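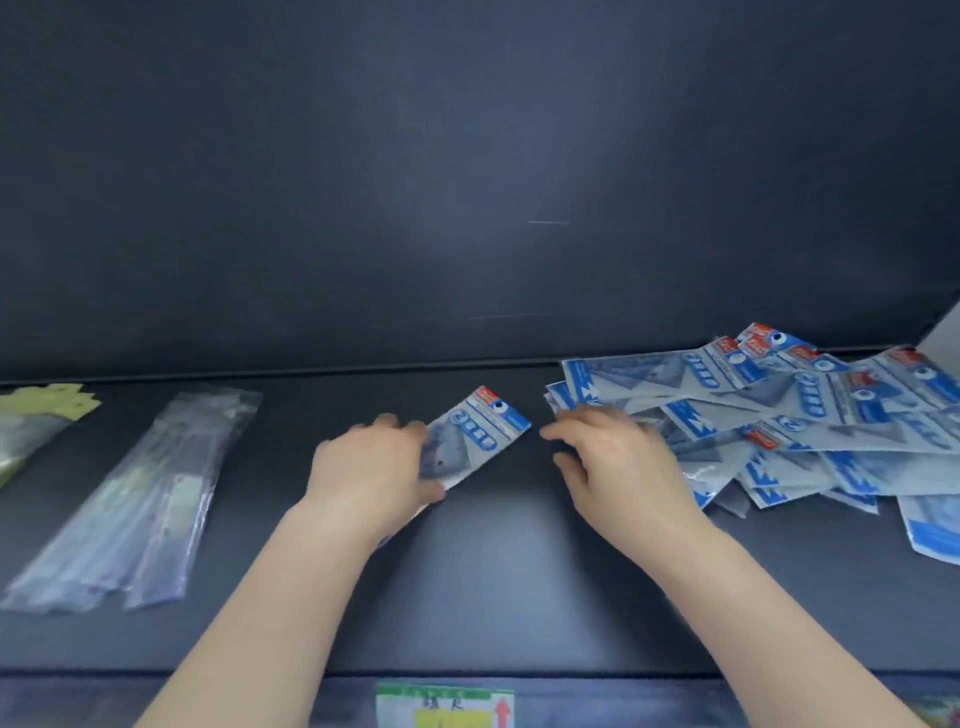 Putting packs on a dark gray shelf

About Us

Flatico supplies stationery and school goods to independent stores. We started as a one-room wholesaler selling exercise books and pencils out of the back of a print shop on Barkon Street. The print shop is gone and we now have the whole building, plus a second unit across the yard where the paper is kept.

Our customers are mostly small: corner stores, campus shops, museum gift counters, a few pharmacies that carry a school section in the summer. Many of them do not have a stock room. For that reason we sell most lines in small packs and do not ask for a full carton unless the item only comes that way. The minimum order is $60 and has stayed there for some years.

What we carry

The current list has 4000 items. Paper and notebooks are the largest part of it, followed by pens, pencils and markers, then filing, glue and tape, art materials, and math supplies. We are the regional distributor for Fekete notebooks and for the Wirora range of poster paints. We do not sell furniture, printers or ink cartridges. If you ask for those we can usually tell you who does.

We drop lines every January. An item that fewer than three stores have ordered in the past year comes off the list, and what is left goes into the clearance section until it is sold.
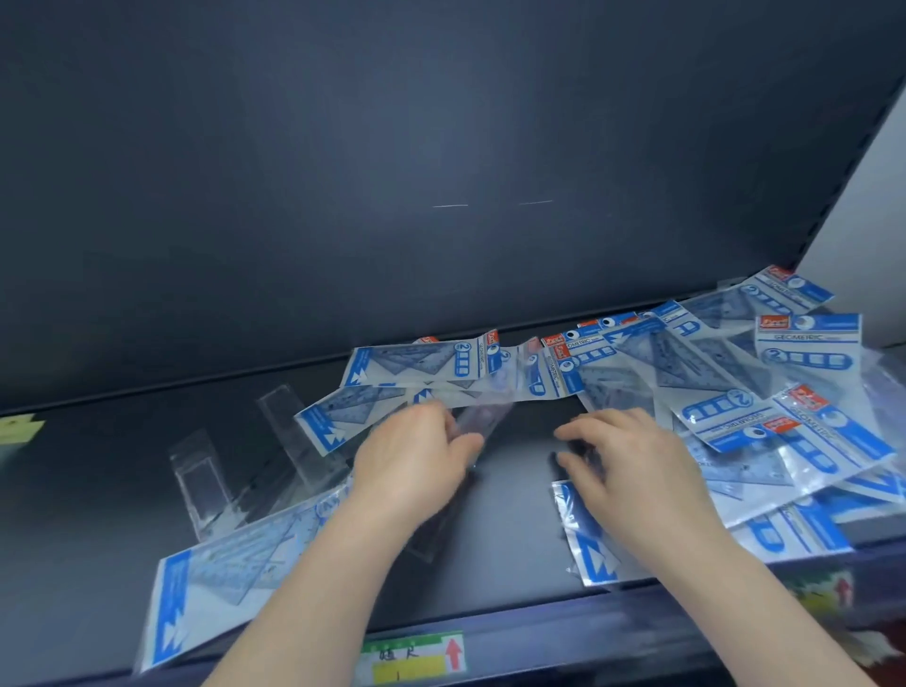 Back-to-school is the busiest part of our year. Orders begin to climb in June, and by the middle of August the packing benches run from 6 a.m. to 9 p.m. We send a supply list reminder to every account in May so that stores can compare it with what their local schools are asking for. Math supplies are the part people leave too late. Geometry sets in clear bags, with a white header and the ruler pieces inside, tend to slide into a pile when they are laid flat on a shelf, so we suggest hanging them if you have the hooks. We stock single and double hooks for slatwall and pegboard, and they can be added to any order.

Ordering and delivery

Orders can be placed through the website, by phone, or by email with the order form attached. Anything received before 2 p.m. is packed the same day. We deliver with our own vans within 59 miles of the warehouse and use a parcel carrier beyond that. Delivery by van is free on any order that meets the minimum. Parcel rates are on the shipping page.

Please check the box count before you sign. Shortages and damage should be reported within five working days, with the packing slip number. We replace or credit, whichever you prefer.

Schools and nonprofits

We do not sell to individual households, but schools, libraries and registered nonprofits can open an account on the same terms as a store. Each fall we set aside 1000 notebooks for schools in the county. Applications open in March and the form is on the accounts page.

Visiting us

The trade counter is open on weekday mornings from 8 until noon. Parking is in the yard, on the left past the loading door. Bring your account number if you have one. New customers can fill in the application at the counter and take goods away the same day if they pay by card.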